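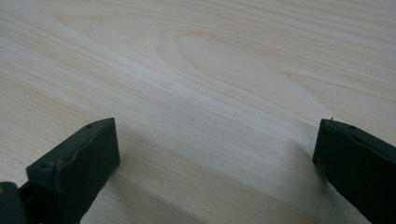
Wood-grain surface, Sadlow Low-Temperature Laboratory.

Cryogen and Magnet Safety Checklist
Site: Sadlow, Room 19
Inspection period: July
Inspected by: Gizella Bárány
Form 3421

1. Oxygen monitor fitted and reading normally at door height: Yes
Comment: The second sensor, at floor level, passed its alarm test. The label showing the next calibration month is faded and must be replaced.

2. Helium recovery line free of visible damage: Yes
Comment: None.

3. Quench vent clear to the outside: Yes
Comment: Checked from the roof at 10.15. Some leaf litter was removed from the guard.

4. 5 gauss line marked on the floor: Partly
Comment: Tape has lifted beside the Filell magnet. Relay before the next cooldown.

5. Loose steel items kept outside the marked area: No
Comment: Two spanners and a stool were found within the line. The stool has been returned to the Hutsuliak preparation room. Group leaders are asked to remind visiting students of the rule.

6. Nitrogen dewars labelled, vented and on wheeled bases: Yes
Comment: The 200 litre vessel was almost full. Its relief valve carries a current test tag.

7. Face shields and cryogenic gloves available: Partly
Comment: One left glove is split at the thumb and has been withdrawn. Replacement ordered from Rostholm.

8. Sputtering chamber interlock tested: Yes
Comment: The power supply tripped on opening the cover, as required.

9. Lone working register in use: No
Comment: Several evening entries have no signing-out time. The same point was raised at the previous inspection.

Overall result: Pass, with actions.
Actions 4, 5, 7 and 9 are to be closed by the laboratory manager and reported in writing to the inspector.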